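October, bench notes, hot drinks and cup taint

Norbert has forwarded the Zilleck leaflet again, the one that says their descaler leaves "no detectable taste" after a single rinse. Detectable by whom? It doesn't say how hard the water was, what cup they drank from or how long it sat. I read the small print twice and found one tasting panel, size not given.

So I ran my own, badly, over the morning. Two kettles, same tap, one descaled with Zilleck and one with plain citric acid. One rinse each, boiled, poured, left to cool until nobody winced. Janka and Kamil tasted blind. Viera poured and kept the key.

Results so far: Janka picked the Zilleck kettle 8 times and was sure of herself every time. Kamil says he can't tell and that Janka is tasting the cup. I hate to write this, but he may have a point. We had been pouring into whatever was on the shelf, and plastic holds on to smells. Washing-up liquid alone could account for what she calls "the soapy end". 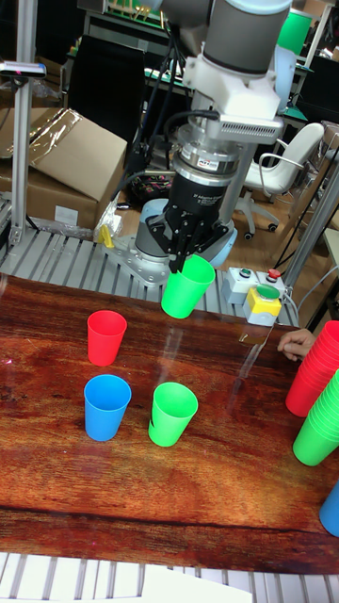
Cups

Karla wants us to assign one color per sample and stick to it. I'm against. If the red cup has a smell of its own then "red" becomes a result, and we'll be none the wiser. Swap colors every round, write down the swap, or use glass. Glass is my vote. Dvořáček sent a quote for tasting glasses that I won't repeat here.

Also not convinced by the Flosness page Kamil printed, which claims taint disappears after 4,000 dishwasher cycles. Who ran that? At two a day it's years. I suspect somebody multiplied.

Water

Strip from the tap reads 211 for hardness. The old label on the Dumik filter housing says it should come out well under that, so either the cartridge is spent or the strip is. Repeat with a fresh strip before blaming the filter.

To do

Plain water in every cup, no kettle, as a blank. Should have been first.
Second rinse on both kettles, see if Janka still picks it.
Ask Zilleck for the panel size. Norbert to write, politely. I'd get it wrong.
Viera to hold the key until all rounds are in, including from me.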